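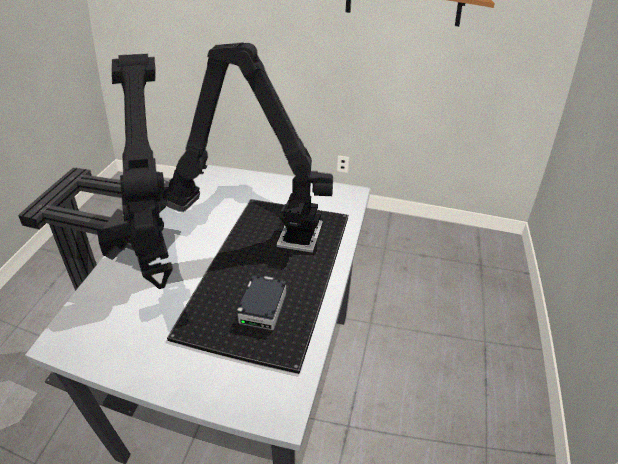
三角堰の水位

ガマゲ堰堤の漏水量は、監査廊の最下段にある三角堰で測る。堰板はステンレス製で、切欠きの角度は九十度、越流水深を読めば流量が出る。ハビブル・サハはこの読み取りを十一年続けていた。自動計測器は別に付いている。規程は月に一度の目視確認を求めており、その欄に署名するのがサハの仕事だった。

十二月の確認で、目視と自動計測の値が合わなかった。

目視では越流水深が2ミリ低い。ポイントゲージの針先を水面に当て、副尺を読み、針を上げてもう一度当てた。同じだった。サハは野帳に両方の値を書き、差の欄に負の符号を付けた。許容差は3ミリと定められているので、報告の義務は生じない。彼は署名をし、ゲージに油を差し、階段を上がった。

監査廊の階段は375段ある。途中に踊り場があり、そこに継目計の端子箱が並んでいる。サハはいつも三番目の踊り場で止まり、息を整えるあいだに端子箱の蓋の締まりを確かめた。この日は四番目の蓋が少し浮いていた。ねじは四本とも入っている。パッキンが片側だけ潰れていて、開けた者が向きを変えて戻したらしい。彼は蓋を外し、向きを直して締めた。

事務所に戻ると、カヴィンダ・シェイクが貯水位の日報を打っていた。

「四番の端子箱を開けたか」

「開けていません。点検表では春が最後です」

「パッキンが逆だった」

「では、春から逆だったのでしょう」

「先月は浮いていなかった」

シェイクは手を止め、点検表の綴りを出した。先月の欄には異常なしとあり、サハの署名があった。彼は自分の署名をしばらく見ていた。払いの角度も墨の濃さもいつもと同じで、見落とした可能性を否定する材料はどこにもなかった。

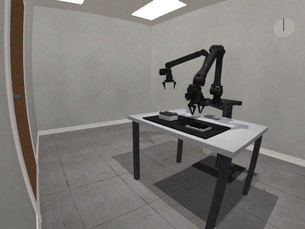
翌月の差は、やはり2ミリだった。符号も同じである。サハは今度は堰板の零点を測り直した。切欠きの最下点に水準を移し、ゲージの基準面と比べる。変化はなかった。次に自動計測器の側を疑った。ヌルテル社の水位計は圧力式で、センサーの据付高が変われば指示値は一定量ずれる。据付金具の合いマークは揃っていた。

零点が正しく、金具も動いていないのなら、水面が二つあることになる。彼はその文を野帳に書き、二重線で消し、訂正印を押した。

シェイクは過去の記録を取り寄せた。自動計測値は上流の管理所を経由してゼルムという名の集計系に入り、十分値に丸められてから保存される。丸める前の生データは50日で消える。残っている範囲で二人が並べてみると、生データの水位は目視値と一致していた。ずれは丸めの後に生じている。

「集計の側で2ミリ足しています」とシェイクは言った。

「いつから」

「生データが残っている範囲では、最初からです」

「その前は」

「比べるものがありません。あなたの目視値だけです」

サハは棚から野帳を下ろした。月ごとの目視値を抜き出し、保存された十分値のうち同じ時刻のものと突き合わせる。午後いっぱいかかった。差は去年の十月まで零で、十一月に突然現れていた。ところが十一月の野帳の差の欄には、彼の字で零と書かれている。目視値の欄を見ると、自動計測値と同じ数字が書いてあった。

写したのだ、と彼は思った。十一月は膝が悪く、階段を下りた日の記憶が薄い。下りていないのかもしれない。監査廊の入退記録を見れば分かるが、入退記録はシェイクの机の引き出しにあった。

「十一月の入退記録を見せてくれ」

シェイクは綴りを渡した。サハの入場は九時十二分、退場は九時二十分だった。八分で最下段まで下りて戻ることはできない。三番目の踊り場までなら往復できる。

彼は綴りを閉じて返した。シェイクは何も訊かず、引き出しに戻して鍵をかけた。

照会の文書はサハが起案した。件名は「漏水量自動計測値の系統差について」。本文には零点の再測定結果と生データの比較、差の発生時期を記した。発生時期の根拠として目視値を添付する必要があり、十一月の値をどう扱うかで手が止まった。表から抜けば欠測の理由を問われる。載せれば差は零となり、発生時期は十二月にずれる。実際の変更が十一月だったことは、十分値の列そのものに小さな段差として出ている。誰かが両方を見れば、十一月の目視値だけが浮く。

彼は表に十一月の行を作り、値の欄を横線にし、備考に「未実施」と書いた。それから入退記録の写しを別紙として付けた。端子箱の件は二枚目の末尾に一行で入れた。

回答は集計系を所管するカルティク・ムナシンハの名で来た。十一月に据付高の補正係数を更新した際、別地点の係数を誤って適用した、とあった。対象期間の値は訂正される。漏水量に換算した影響は管理基準値に対して小さく、堰堤の安全性評価に変更はない。ガマゲの十一月の目視確認については、別途、所属長から聴取を行う。

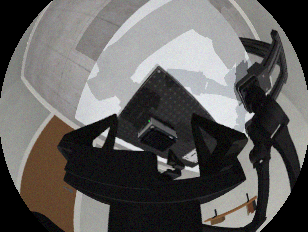

暗色のパネル上に置かれた箱形の小型機器

聴取は二十分で終わった。サハは膝のことを言わなかった。所属長は規程の該当条を読み上げ、サハは相違ありませんと答え、書面の下に署名した。目視確認の担当は翌月からシェイクに移り、サハは確認者の欄に回ることになった。確認者は監査廊に下りる必要がない。

引き継ぎの日、二人は一緒に下りた。サハは手すりを使い、踊り場ごとに止まった。三番目の踊り場で端子箱の蓋を順に押していくと、四番目がまた浮いていた。

「直したと言っていましたね」

「直した」

シェイクはねじを外して蓋を取った。パッキンは正しい向きに入っている。箱の背面、電線管の引込口の周りが濡れていて、躯体の打継目から細い筋が下りていた。水は管の外側を伝って箱の中に入り、底に溜まり、パッキンの下辺を押し上げている。シェイクが指で拭うと、白い粉が付いた。

「遊離石灰です」

「新しいな」

「この水は三角堰に入りますか」

サハは懐中電灯で筋を追った。水は踊り場の床を横切り、側溝に入らず、壁際の古い電線管の穴に消えていた。穴の先は図面では閉塞済みになっている。

「入らない」

シェイクは野帳を開き、新しい頁に位置と時刻を書いた。量の欄で筆が止まった。サハは上着のポケットから計量カップを出した。油差しのときに垂れを受けるもので、目盛りは半分かすれている。彼はそれを筋の下に当て、シェイクに時計を見るよう言った。

「縁に布を詰めてくれ。漏れる」

シェイクは手拭いを裂いて、カップと壁のあいだに押し込んだ。最初の目盛りに届くまで四分かかった。二人は同じ測定をもう一度行い、平均を取らずに、両方の値を書いた。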